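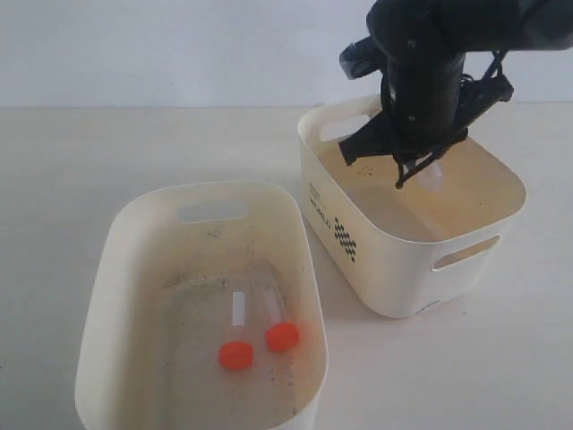 Areti Tzavaras asked at our last open day why we still show tube handling when every visitor wants to see something bigger. Tubes are what most of our customers move. A clear plastic tube with a screw cap is light, round and hard for a vision system to pick out against a pale background, and a lab that handles a lot of them loses hours to the job. We have kept it as the main demonstration.

## About Wukow

Wukow builds and tests small robot cells for sample handling. We work from one floor of the Papadakis building, with 1,768 square feet of bench space and a separate room for visitors. Our customers are clinical and teaching labs that already have a process and want one step of it automated.

We supply three things: the arm and gripper as a configured unit, the control software (Trirance), and on-site setup. We do not make tubes, bins or racks. Customers send us the ones they use, and we set up around those.

## What the demonstration covers

The task is bin-to-bin transfer. Tubes lie unsorted in open plastic bins, and the arm has to pick them one at a time with a parallel gripper. There are no fixtures in the bins and no fixed pick positions.

Visitors usually ask about the following:

- **Grip.** Finger force is set per tube type. Thin-walled tubes need a lower limit, and we tune it on the customer's own stock.
- **Orientation.** The software estimates which end has the cap before it plans the approach. Colored caps make this easier.
- **Bin walls.** Picks close to a wall are the slowest - the fingers need clearance on both sides.
- **Labels.** A label changes how the tube looks to the camera, so we test with labels on.

Each new tube type goes through 400 trial picks before we quote, then 1,000 more during acceptance. Failed picks are logged with the reason and go to the customer in full.

## Open days

We hold 2 a year. The next one is in September, at the Poranard site. Sessions are small and run at a working bench, with an engineer at the controls. Bring up to a handful of your own tubes, empty and clean, and we will try them if time allows.

Setup questions can be sent ahead through the contact form. Please include the tube diameter, cap type and inside dimensions of the bin.

Page last revised June 10, 2026.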